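So the governor of Eluvmont has written a 434-page memoir, and a website called Plodari says it's "the most honest political book in years." Plodari said that about the last one too.

I read 226 pages before giving up. In that stretch he has 2 regrets. One is working too hard. The other is a haircut.

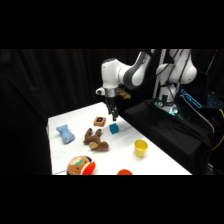 My neighbor Joyce Massawe voted for him and thinks I'm being unfair. Maybe. But the chapter on the bridge contract runs 34 pages and never says who signed it. Things just happened. Decisions "were reached." He hovers over the subject like that black gripper over its little orange block, right there above it, and then we're off to a fishing trip with his uncle.

I'd also like to know who wrote this thing. The acknowledgments thank an Ese Ajayi "for her patience with my sentences," and I bet she was patient, at an hourly rate.
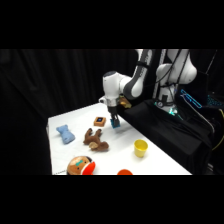
Blue block, two fingers, black curtain.

The book tour starts in October. Joyce is going and has offered to get my copy signed. I told her to ask him about the bridge, and she said she'd think about it, so I guess she won't.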